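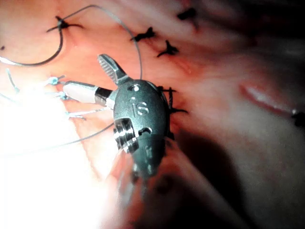
A surgical instrument with its jaws open over sutured tissue. Knots, glare and loose thread all make trouble for tracking software.

Teaching a computer to follow a thread
September 2018

The engineer in charge of perception software at Urkmont has spent most of the past year on suture thread. Her group writes code that estimates where a surgical instrument is, where its jaws point and where the thread runs, using only the video and the joint readings.

"People assume the instrument is the hard part," she said. "It's metal, it's rigid, we have a model of it. You can be wrong by a little and the joint angles will pull you back. Thread has no joint angles."

The project she works on is called Prituno. It began as a tool for labeling video and grew into a set of modules that run one after another: one finds the instrument, one finds the thread, one finds finished knots, and a planner takes all of that and suggests where the jaws should go next. The planner does not move anything by itself. Its suggestions are drawn over recorded video and scored later by people who sew for a living.

She asked that her name be left out because the work is under review at a journal.

The first version treated thread as a dark line on a light background. "That lasted until July of last year," she said. "Then we got footage with blue thread and gray thread together with black, and a lamp shining straight onto the tissue. Gray thread going into a bright patch just fades out. There's no edge left to find."

The current version does not look for edges first. It proposes short pieces of curve and then tries to join them, with a penalty for any bend that real thread would be unlikely to make. Where a piece disappears into glare or under the instrument, the program keeps several guesses open and carries them forward. The limit is nine guesses per gap. She said they had tried more and the frame rate dropped too far.

Knots are handled by a separate network, trained on 1,719 hand-labeled frames. The labels came from four people, who disagreed more often than expected. Some drew the box tightly around the knot, and others included the trimmed tails.

"We had to stop and write a two-page document about what a knot is," she said. "The tails matter to us. A cut tail looks like the start of a thread, and the planner would go and try to grab it. So now tails belong to the knot, and the thread module is told to leave them alone."

Tails that stick out from beneath the instrument are still a weak spot. With the knot itself hidden, the program has only the loose ends to go on and will sometimes report a new thread. A fix in testing keeps a map of knots already seen, so that one covered by the wrist is remembered until the instrument moves off it. The map has to stretch as the tissue does. That part came from Ansari, a small company that sells a library for tracking soft surfaces, and the group has rewritten a good deal of it.

Reflections caused a different problem. A shiny streak along a fold of tissue is long, thin and smooth, and early on it was reported as thread with high confidence. The group now checks whether a line shifts when the view shifts. "A highlight slides. Thread stays where it's tied," she said. "You need a few frames to tell, so we added a delay of 10 frames before anything is passed to the planner. The planning people were not happy with me."

All the software is tested by replay at the company's Padbridge office. Each night the full set of recordings is run through the latest build, and any clip that scores worse than the night before is put in a folder. She goes through the folder before reading her email.

Asked what she would do differently, she said she would have built the replay system first. "We wrote it after the third time somebody fixed glare and broke knots. It took two weeks to write. I'd been putting it off for months."

The next release will change how the jaws are modeled. At present they are treated as a single hinge with one opening angle, and the group wants each side tracked separately.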